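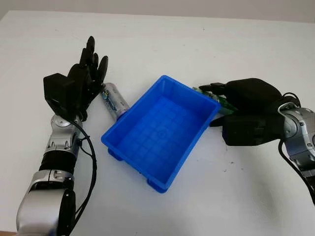 Athina Spanos wrote in to ask why the Trito label maker needs a setup section at all, given that her last one came out of the box and simply worked. Fair point. The Trito would like a little more of your attention first.

Section 4: Loading the tape

1. Switch the power off. The cutter does not care whose thumb it is.
2. Press the ridged tab on the back cover and lift. If it won't lift, you are pressing the logo.
3. Drop the cassette in with the tape end facing the slot. It clicks once. Two clicks means it went in crooked and then thought better of it.
4. Pull out 9 inches of tape and snip it off. The first stretch is always creased.
5. Close the cover and switch on. The light should go green.

Note: A full cassette prints 300 short labels, or far fewer if you label the shelves "Miscellaneous Items, Other."

Caution: Never pull the tape backward. Ibrahim Usman at our Plarnville repair desk would like his afternoons back.

If the light stays red, repeat steps 2 and 3 - slowly this time. If it blinks, the battery is low and the clock will reset to midnight. Date labels will be wrong until you fix it (see Section 5).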